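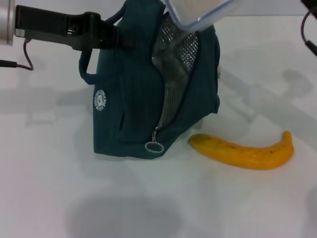 Insulated lunch bag smells like old banana, how do I clean the lining?

Posted by Troncoso in Cleaning and Laundry
1,357 views

I take a soft insulated bag to work every day, the kind with a silver lining and a zipper down the front. Last month a banana got left in it over a long weekend. I wiped it out with dish soap but the smell comes back as soon as it has been zipped up for an hour. The care tag has faded and I can't read it. Can I put it in the washing machine? The zipper is also getting stiff near the bottom of the curve.

Dilwyn Griffiths
Don't machine wash it. The lining is usually a thin film over foam, and if the seams let water in, the foam takes days to dry and then smells worse. Mix baking soda with a little warm water into a paste, spread it on the lining, and leave it for 20 minutes. Go into the bottom corners with an old toothbrush. Wipe it off with a damp cloth two or three times until there is no white left. Then stand the bag open overnight, zipper all the way down.
For the zipper, clean the teeth first with the same toothbrush, then rub a plain candle along both sides. Pull it up and down a few times and wipe off the extra.

Unuswood
I washed mine on cold and it was fine. Different brand though.

Prasosmont
White vinegar and water, half and half, worked for me on a milk spill. Check the seam at the base too. Mine had a split there and juice had gone under the lining, so no amount of wiping helped and I ended up buying a new one.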